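Search this site Search Go

My project: does see-through plastic sell?

I got into this because of the old clear phones my aunt kept in a drawer in Penau. I wanted to know why shops stopped stocking clear gadgets and why they're back now. So I made a short survey and handed it out at three schools in Prarnport - nearly 533 students filled it in, way more than I hoped for!

Most people said they like seeing the parts inside. But 41 of them wrote that clear plastic looks cheap or turns yellow (my dad says the same about his radio). The younger kids loved it, and the older ones mostly wanted plain black.

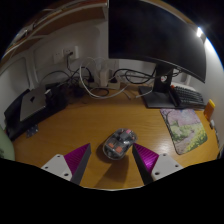 So would I stock clear gadgets if I ran a shop? A few, near the front, and mostly small stuff for younger buyers.

Next June I want to ask the same questions in Cedon.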